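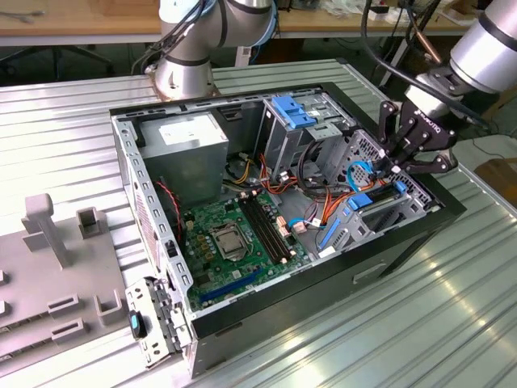
4.2 Collection of demonstrations

The disassembly and reassembly tasks were shown to the robot in two ways. In the first way, which we call hand guiding, the operator stands beside the table, holds the arm near the wrist and moves it through the task. In the second way, the operator sits at the Brenow console in the next room and moves the arm by remote control, looking only at the camera views. Both ways write the same kind of record: joint positions, finger positions, the force at the wrist and the camera images.

We recorded 1,000 demonstrations in total. Of these, 800 were made by remote control and the rest by hand guiding. The work was shared between 12 operators. Before the recording each operator had a training period on a practice case, and the demonstrations from this period are not included in the data.

The order of the steps was not fixed. An operator was told only the goal, for example "release the drive" or "free the data cable", and could choose how to approach it. We made this decision after a pilot study in July, in which operators who followed a written list of steps moved slowly and stopped often to read. The stops were learned by the policy as well, and the arm then waited at places where there was no need to wait.

The cables are the most difficult part of the task. A rigid part can be found again from its place in the chassis, but a power cable keeps the shape in which it was left, and two demonstrations almost never begin with the same shape. The operators were therefore asked not to tidy the cables between trials. Figure 3 gives a view of the cable layout and of the fixture tray, which stays at the left side of the case in all trials.
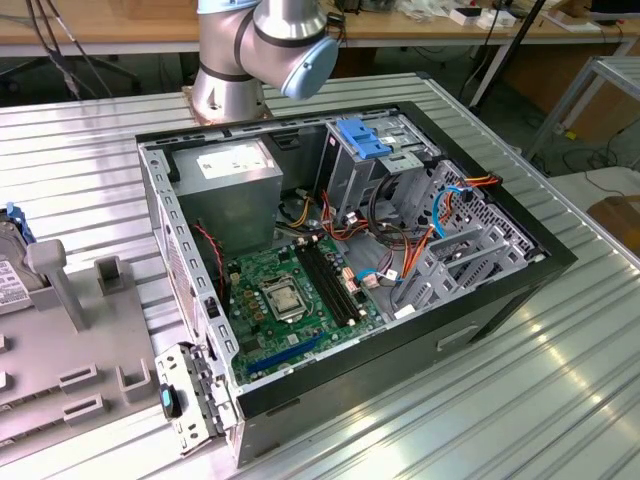 Is hand guiding better than remote control for teaching this task? For the latches and other stiff parts it was better, but for the cables we found the remote demonstrations more useful.

Figure 3. Computer case on the worktable with the interior facing upward. Power wires in orange, red, yellow and black cross the middle of the case, and the blue SATA cable curves at the right. The fixture tray stands to the left of the computer.

The reason for this difference is, in our opinion, the point of view. During hand guiding the body of the operator often covers one of the cameras, and the operator can look into the case from any side. The policy does not have this freedom. A remote operator sees what the policy will see later, so when a connector is hidden behind a cable, the operator has to move the cable first - and this movement is then part of the record.

Force is the other side of the question. The Brenow console returns only a weak signal to the hand, and several operators pressed on the latches harder than necessary. We limited the force at the wrist with the Vamov controller, using the same limit for both ways of teaching. A trial in which the limit was reached was stopped and marked, and it was kept in the data set under a separate label.

4.3 Cleaning of the records

Each record was cut at the moments when the fingers open or close. Waiting periods at the beginning and at the end were removed, but pauses inside a trial were kept, for they often come before a difficult contact. The labels were checked by a second operator who did not make the recording.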